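Clavthorpe > Wood care > Interior finishes

# Havosance Table Oil 307

Havosance 307 is a penetrating oil and wax finish for indoor tabletops, desks, counters and benches. It goes on with a cloth or a flat pad, leaves a low sheen and can be repaired in one spot without stripping the whole surface. Sold in pint, quart and gallon cans.

The 307 formula replaced our older table oil last August. It is slightly thinner than the old one and easier to wipe off before it turns sticky. The two can be used on the same table. If you have part of an old can left, finish it on the underside or the legs and use 307 for the top.

## Where to use it

- Dining and kitchen tables
- Desks and craft tables
- Window benches and stools
- Bare wood shelves
- Solid wood or veneer that has been sanded back to bare wood

Do not use 307 on floors. It stays softer than a floor finish and will scuff under shoes. It will not soak into varnish, lacquer or polyurethane, so those have to come off first. It has no UV protection and should not be used outdoors.

## Colors

Clear, Honey, Walnut Brown and Dark Brown. Clear still warms the wood a little, about as much as wiping it with a damp rag. The brown shades are pigmented and will settle into open grain, so the grain lines come out darker than the wood between them. Stir the can from the bottom before you start and again whenever you stop for a break.
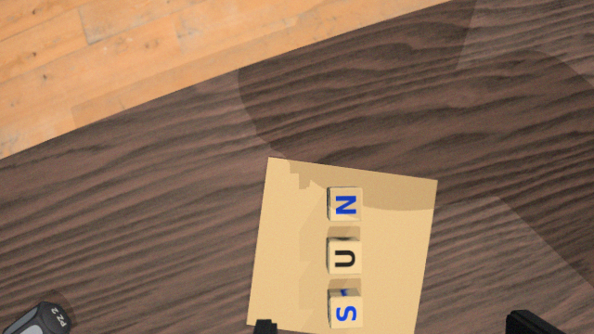 Two coats of a brown shade will look noticeably darker than one. If the color is where you want it after the first coat, use Clear for the second. Test on the underside of the same table and let the patch dry overnight before you decide. A scrap of a different board will not tell you much, even if it is the same species.

## Preparing the wood

Sand with the grain and stop at 150 grit. Going finer closes up the surface and the oil will sit on top. Vacuum the dust, then wipe with a dry lint-free cloth. Tack cloths leave a residue that can show up as pale streaks under the brown shades.

Tables that have been polished with silicone spray need to be cleaned with mineral spirits before sanding. If you sand first, you push the silicone further in.

## Applying

1. Pour a small amount onto the pad. Do not pour onto the wood.
2. Work in sections you can reach without stretching, keeping the leading edge wet.
3. Leave for 15 minutes, then wipe off everything that has not soaked in.
4. Let dry for at least 12 hours.
5. Rub lightly with a white nylon pad, wipe clean and apply the second coat the same way.

End grain drinks more than the face of the board. Give it an extra pass during the first 15 minutes.

The top can be used with care the day after the last coat. Leave it a week before putting down tablecloths, rubber feet or anything that stays in one place.

## Coverage

One quart covers 60 square feet with two coats on a closed-grain wood such as maple. Expect less on oak or ash. A pint is enough for most desks.

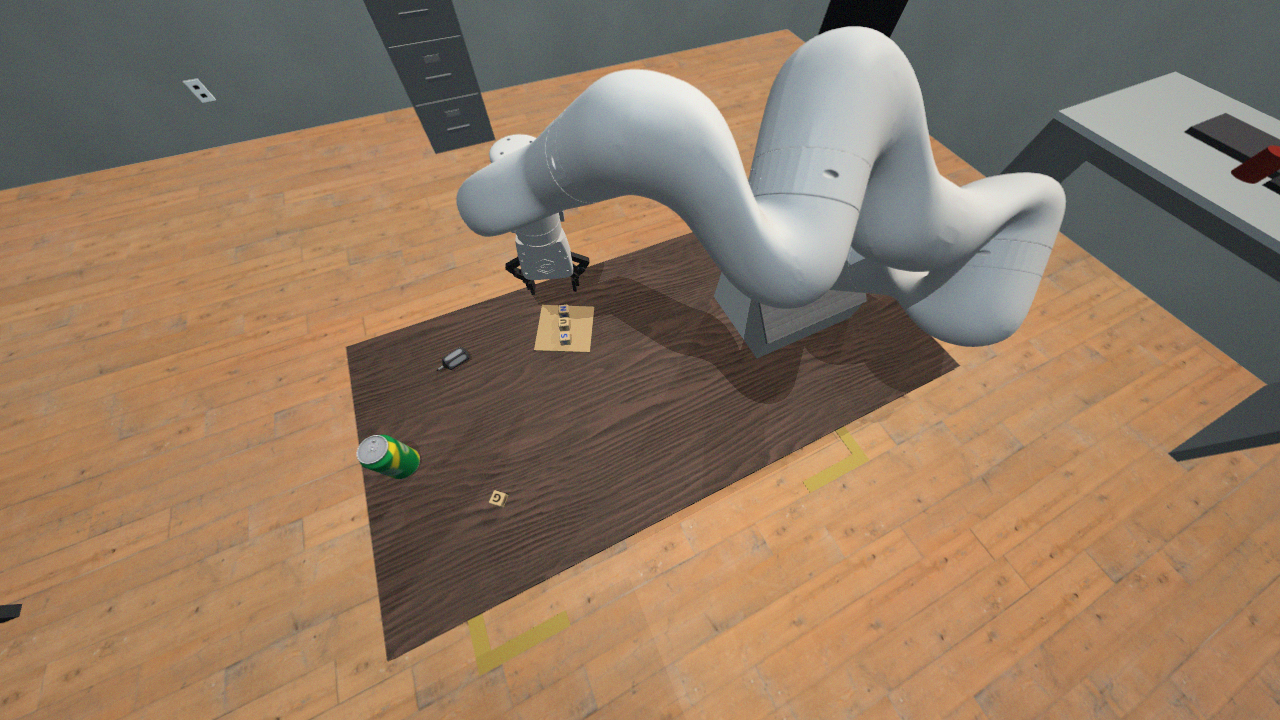 *Dark brown tabletop over a light orange wood floor.*

## Care and repair

Wipe with a cloth wrung out in plain water and dry it after. Mild dish soap is fine now and then. Avoid ammonia, vinegar and scouring powder.

White rings from cups usually sit in the wax and can be rubbed out with a few drops of 307 Clear on a cloth. For deeper marks, sand the area by hand with 150 grit, feather the edges and recoat. On a brown shade, the repair may look lighter for the first few days.

Most tables in daily use want a fresh thin coat every year or two. When water stops beading and starts leaving a dull patch, it is time.

## Safety

**Rags soaked in this product can catch fire on their own.** Lay them flat outdoors to dry, or put them in a metal can filled with water and close the lid. Do not leave them in a pile.

Use with a window open. Keep away from children and pets. Once fully cured, after 3 weeks at room temperature, the surface is suitable for dry food contact. We do not recommend it for cutting boards.

## Storage

Close the can tightly and keep it from freezing. If a skin forms, cut around it, lift it out and strain the rest. Oil that has turned to jelly should be thrown out.

## Ordering

Ships from our Virnevbridge warehouse, ground service only. The current batch is nearly 2,000 cans and includes all four colors; gallons of Honey are back in stock. For color samples or trade quantities, write to Arash Nazari at the Clavthorpe order desk and include the species of wood and the size of the top.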